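Search the shop and journal Search Go

Clatberg grid pencil pouch, six months in

Last updated March 13, 2022

I've been through a lot of pencil cases. Tin ones that rattle, a clear plastic one that went yellow, a leather roll that took so long to untie I stopped drawing on the bus. So when Kelly Seixas turned up to our sketch group with a soft grey pouch covered in a fine white grid, I asked her where she got it before I'd even sat down! Clatberg, she said, the little shop that also does the Flistarlow aprons. I ordered mine that night.

It has been my everyday case ever since and I'm still very fond of it. The fabric has a bit of body to it, so the pouch keeps its shape when it's half full, but it squashes down happily beside a sketchbook (mine is the chunky Hao one with 206 pages, so space is tight). I keep pencils, two erasers, a sharpener and a short ruler in there. A full-length ruler won't fit, and I did try.

Colour-wise, the grey hides graphite smudges beautifully. The white lines don't, quite, and after a month of charcoal mine needed a wash. Cool water, a drop of dish soap, flat on a towel overnight – it came up lovely.

The zip is my favourite part. It's beige, a good warm match for the grey, and it follows the curve along the edge without snagging. There's a silvery metal slider with a loop pull and a little grey tassel hanging off it, easy to find by feel when I'm digging around in my bag.

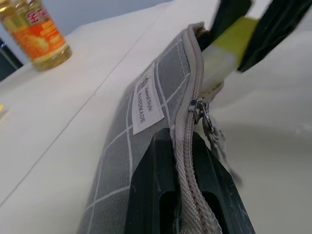
The stitched-on label says HANDMADE, and its edges have started to fray a little. I don't mind that at all, though a dab of fabric glue would probably stop it going further.

My one real grumble is the lack of an inside pocket. Erasers sink to the bottom and come up grubby. Tiruwork Lemma sewed a strip of elastic into hers and I'm going to copy her in June when I get my machine back from the repair shop.

Would I buy it again? Yes, and I'd get a second one for my coloured pencils.

Recent reviews
Closov brass sharpener
Flistarlow canvas apron
Hao sketchbook, 206 pages
Clatberg brush roll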